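4. Demonstração para visitantes (dia aberto)

Este capítulo destina-se a quem apresenta a célula Ririer de dois braços ao público. Parte do princípio de que o capítulo 3 foi lido. Se não foi, os visitantes vão notar antes de si.

4.1 Preparar a mesa

1. Ligue o controlador Plitau e aguarde 5 minutos. Carregar mais vezes no botão não acelera o arranque.
2. Limite a velocidade dos dois braços a 14 %. A 100 % a demonstração acaba mais depressa, e a visita também.
3. Deixe livre o centro da mesa. Os adereços ficam do lado oposto aos braços.

Nota: os rebuçados contam como adereços até ao fim da sessão.

4.2 Passagem entre a garra e a mão

4. No menu Yuan, escolha "Passagem" e confirme os dois braços.
5. Leve a garra preta e a mão branca ao ponto de encontro, com o objeto pequeno entre as duas.
6. Pare aí e deixe o público olhar. É o momento das fotografias e da pergunta sobre se o robô faz café. Não faz.

Na posição de encontro, os dois braços chegam um ao outro sobre a mesa, com a garra à esquerda e a mão à direita. Um dos dedos pode ficar apontado para cima; não o interprete como opinião.

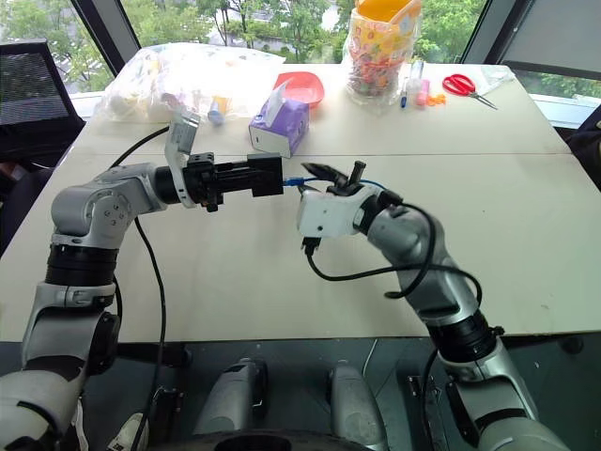
4.3 Cautelas

CUIDADO: mantenha os visitantes a 400 mm, no mínimo, do bordo da mesa. As crianças medem esta distância com otimismo.

CUIDADO: verifique a folga dos cabos junto aos pulsos antes de cada ciclo.

Nota: se o objeto cair, prima "Pausa", apanhe-o e recomece no passo 4. O aplauso costuma ser maior à segunda.

4.4 Encerramento

7. Recolha os braços à posição de repouso e desligue o controlador.
8. Registe as falhas na folha Pavuston, incluindo as que o público tomou por parte do programa.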